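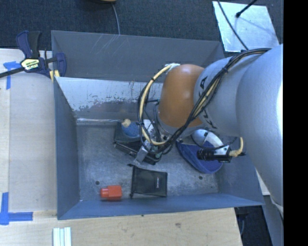
Grey bin, pale wooden top, dark carpet behind.

Carpet tile adhesive, part 1. Spent most of May on the Binirbridge refit, so writing this down before I forget the settings.

Tackifier and permanent adhesive are different products. Tackifier stays sticky and lets you lift a tile later. Permanent does what it says and takes the screed with it.

Check the subfloor moisture first. The hygrometer box has to sit sealed to the slab until the reading settles. Ours took far longer than the programme allowed – the programme was wrong.

We had 621 tiles on order and 40 of them came from a different batch. Same colour code, visibly different shade once laid. Batch number is on the carton end, read it before you open anything.

Darmawan Pattinasarany lays from the centre lines out and dry-fits the perimeter before cutting. I used to start at the door. I don't now.

Arrows on the back of the tile show pile direction. Quarter turn hides seams on a plain tile, looks dreadful on a stripe.

Roller on the adhesive, thin coat, wait until it goes clear. Laying into it while it is still milky gives you tiles that creep under chair castors.

Part 2 will be thresholds and door clearances. We had to trim 6 doors.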